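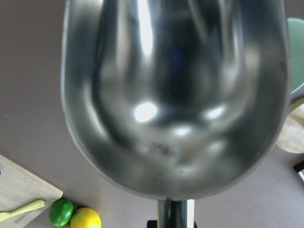 스테인리스 스쿱 안쪽. 아래쪽에 거뭇한 얼룩이 조금 있어요.

스테인리스 주방도구 얼룩, 어떻게들 닦으시나요?

Theresia Haslinger
2025년 8월 11일

안녕하세요, 늘 눈팅만 하다가 처음으로 글을 남겨 봅니다. 한국에 온 지 꽤 됐는데 살림은 아직도 배우는 중이에요. 시어머니께서 쓰시던 스테인리스 도구를 지난 1월에 한 상자 물려받았거든요. 국자며 스쿱이며 냄비 뚜껑까지, 혼자 사는 사람이면 평생 써도 남을 만큼이에요. 새로 산 것보다 훨씬 묵직하고 좋아서 매일 꺼내 쓰고 있는데, 요즘 들어 광은 그대로인데 여기저기 얼룩이 남는 게 자꾸 눈에 들어옵니다.

얼룩이 한 가지가 아닌 것 같아서 더 헷갈려요. 어떤 건 물방울 모양으로 하얗게 남고, 냄비 바닥에는 무지개색이 돌고, 작고 거뭇한 점 같은 것도 있어요. 주방세제로 설거지하고 그대로 건조대에 엎어 두는 편이고요, 식기세척기는 없습니다. 철수세미로 박박 문지르면 될 것 같기도 한데 반짝이는 면이 다 긁힐까 봐 겁이 나서 손을 못 대고 있어요. 집에 있는 건 식초, 구연산, 베이킹소다 정도예요. 혹시 이걸로 해결이 될까요? 그리고 거뭇한 점이 녹이라면 계속 써도 괜찮은지도 궁금합니다. 긴 글 읽어 주셔서 감사해요!

Sang-wook Yeon

반갑습니다. 저도 작은 반찬가게를 20년 하면서 스테인리스하고 매일 씨름한 사람이라 그냥 지나치질 못하겠네요. 말씀하신 대로 얼룩마다 닦는 법이 다르니 하나씩 적어 볼게요.

하얀 물방울 자국은 수돗물 속 미네랄이 말라붙은 겁니다. 제일 쉬워요. 따뜻한 물 2리터에 구연산을 밥숟가락으로 두 숟갈 풀고 20분쯤 담갔다가 부드러운 스펀지로 닦고 헹구세요. 식초를 쓰셔도 되는데 냄새가 남아서 저는 구연산을 더 좋아합니다. 바닥의 무지개색도 같은 방법으로 대개 빠져요. 그건 센 불에 달궈지면서 표면에 얇은 막이 생긴 거라 몸에 해로운 건 아니니 너무 걱정 마시고요.

기름이 눌어붙은 갈색 자국은 베이킹소다 쪽입니다. 물을 조금만 넣어 되직하게 갠 다음 자국 위에 발라 두셨다가, 결이 보이는 제품이면 결 방향으로 살살 문지르세요. 거울처럼 반들반들한 제품은 베이킹소다 알갱이에도 잔기스가 갈 수 있으니 힘을 빼고, 안 보이는 쪽에 먼저 해 보시는 게 좋아요.

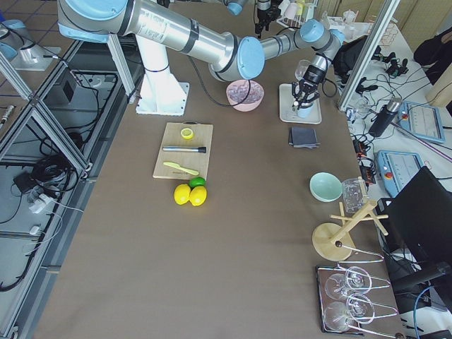 그리고 구연산하고 베이킹소다를 한꺼번에 섞어 쓰시는 분들이 참 많은데, 거품이 보글보글 올라와서 잘 닦이는 것처럼 보여도 둘이 서로 중화돼 버려서 효과가 떨어집니다. 따로따로 쓰세요. 락스는 절대로 같이 쓰시면 안 됩니다. 산성인 구연산이나 식초와 만나면 독한 가스가 나오고, 락스만 써도 스테인리스에 점점이 부식이 생겨요.

거뭇한 점은 솔직히 글만 보고는 모르겠습니다. 음식물이 말라붙은 것일 수도 있고 녹일 수도 있거든요. 손톱으로 긁어서 떨어지면 때고, 문질러도 그대로고 만졌을 때 움푹하면 부식일 가능성이 큽니다. 겉에만 살짝 앉은 녹은 닦아 내고 쓰셔도 되지만 깊이 파였으면 음식 닿는 용도로는 그만 쓰시는 게 마음 편해요. 마지막으로 엎어서 말리는 습관, 그것만 바꾸셔도 얼룩이 확 줄어요. 헹군 다음 마른행주로 한 번 훔쳐 주세요. 시어머님 물건이라니 오래오래 쓰시면 좋겠습니다.

Verena Schnyder

그냥 식초요. 저는 키친타월에 식초를 적셔서 얼룩 위에 잠깐 붙여 놨다가 헹궈요. 철수세미는 하지 마세요, 제가 해 봤는데 냄비 하나 완전히 버렸습니다ㅠㅠ

Edivaldo Moura

위에 분들 말씀이 다 맞고요, 저는 연마제 얘기를 하나 보태고 싶어서요. 물려받으신 건 괜찮을 텐데 나중에 새 제품을 사시게 되면 처음에 꼭 식용유를 키친타월에 묻혀서 닦아 보세요. 까만 게 묻어 나오면 제조할 때 쓴 연마제가 남은 거예요. 저는 Mulcahy 냄비 살 때 그걸 모르고 그냥 썼다가 나중에 손잡이 이음새를 닦는데 까맣게 나와서 얼마나 놀랐는지 몰라요. 기름으로 안 나올 때까지 닦고, 주방세제로 씻고, 그다음에 식초 조금 넣은 물을 한 번 끓여서 버리면 됩니다. 국자나 스쿱은 손잡이하고 이어지는 목 부분, 테두리가 말린 안쪽에 잘 끼어 있어요. 면봉이 편하더라고요.

아 그리고 소금은 물이 끓은 다음에 넣으세요. 찬물에 넣고 바닥에 가라앉은 채로 두면 그 자리에 하얗게 점이 생기기도 해요. 저도 파스타 삶다가 배웠네요.

Theresia Haslinger

이렇게 정성껏 답해 주실 줄은 몰랐어요, 다들 정말 감사합니다! 우선 냄비 뚜껑부터 구연산 물에 담가 놓고 왔어요. 거뭇한 점은 저녁에 손톱으로 긁어 보고, 그래도 안 되면 다시 여쭤보러 올게요.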